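Pallside 遥操作示教数据 说明文件

版本 0.3，2018年12月

先读这一段

数据集收录的是人带着机械臂做桌面取放的记录，一部分用手柄遥控，一部分用手直接拖着臂走。我们整理它，起因是对“示教一遍机器人就会了”这种说法不太放心。Boltix 随设备附的材料里有类似的话，Resell 项目组最初也照着这个预期排了工期。工期后来改了两次。如果你打算拿这批数据证明示教学习已经够用，建议先看完“已知问题”再下载。

内容

共 2,000 条示教，其中 600 条为手拖示教，其余为遥控。操作者 8 人，编号存放，不含姓名。200 条单独划为测试部分，划分按操作者进行，请不要打乱重分，否则测试分数会虚高，我们自己吃过这个亏。

每条记录包括：关节角、末端位姿、夹爪开合指令、夹爪实际开度、固定机位彩色视频、任务文字、结束标记。手拖示教没有手柄输入，对应字段填空值，不要当成零来读。有人这样读过，训练出来的策略大部分时间停着不动。

任务文字只有一句，例如“把东西放进碗里”。早期几批的文字写得更随便，“放好”“收一下”都有，没有统一改写。改写当然可以做，但那样就看不出操作者当时听到的指令有多含糊了。

采集方式

遥控用的是 Weerasinghe 工作台自带的控制程序，平移和旋转分开给，夹爪一个按键。操作者练习之后才开始录，练习段不收录。手拖示教时夹爪由另一人按键控制，因此夹爪动作与手臂动作之间有一段人为的延迟，长短看两个人配合得怎么样，没有做补偿。

操作者可以自行中止并重来。中止的记录保留，结束标记写 abort。我们不同意只发布成功记录的做法：一个数据集里全是顺利完成的动作，模型见不到差一点没夹住是什么样，使用者也无从判断这件事到底有多难。

标注

结束标记由操作者自己按。成功与否由另一人看视频复核，两者不一致时以复核为准，原始标记放在 raw_flag 里。复核只看视频，不看力和开度。也就是说，夹得太紧、把东西压变形了，只要最后在碗里，仍然记为成功。这个标准偏松，我们知道。

没有抓取点标注，没有物体分割。以前的内部版本有过一批自动生成的分割，边缘错得厉害，遇到透明围板的反光尤其如此，二月删掉了。

已知问题

一、遥控记录里停顿很多。人在等画面、想下一步，机器人就原地悬着。直接做行为克隆会把停顿也学进去。常见的处理是按速度阈值裁掉静止段，但有些停顿发生在对准之前，裁掉以后动作显得突兀。我们没有好办法，所以保留原样。

二、八名操作者习惯差别很大。有人先抬高再平移，有人贴着桌面走。求平均得到的轨迹谁也没走过，有时候还会擦到碗沿。

三、手拖示教的轨迹更平滑，指标也更好看。但拖着臂走的人能用自己的眼睛从侧面看，策略只有固定机位的画面可用。因此手拖部分的分数要打折扣，折多少我们说不准。

四、场景变化少。桌子、围板、碗基本固定，光线略有不同。在本数据上训练的策略换一张桌子还能不能用，我们没有测，也不建议在没有测过的情况下写进论文摘要。

画面样张
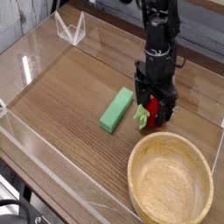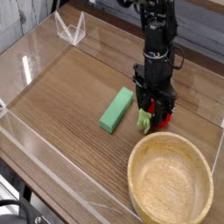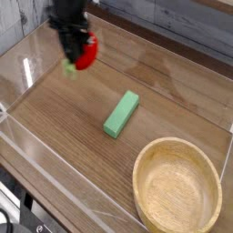

成功判定是我们和使用者争论最多的地方。有人提出用单帧分类器代替人工复核，看一眼画面就给出任务进度，省时间。我们试过，不推荐。上面三幅里木碗都是空的，绿色长方块都斜放在桌面上，而夹爪的位置并不相同；只盯着碗和方块的分类器会给出三个差不多的进度值，对夹爪这一边的差别毫无反应。进度要从整段视频和开度曲线里读，单帧只能回答碗里有没有东西这一类问题。透明围板上的亮条也要留意，简单的帧差法容易把反光的变化当成物体移动。

文件结构

demos/teleop 遥控记录，每条一个目录
demos/handguide 手拖记录，结构相同，无手柄字段
splits/test.txt 测试部分的编号
review/ 复核结果与原始标记
tools/replay.py 回放脚本，只画轨迹，不驱动真机

请不要把轨迹直接发给真机回放。各批次的基座标定有偏差，偏差值写在每条目录的 calib 文件里，早期批次缺这个文件。

使用条件

可用于研究和教学。引用时请写明版本号，以及是否去掉了 abort 记录。只报成功率、不报去掉了多少条的结果，我们没有办法与之比较，也不会列进对照表。

发现编号重复或视频与关节数据对不上的，请附上目录名提交问题。目前已确认视频错位的记录列在 review/misaligned.txt，尚未修正。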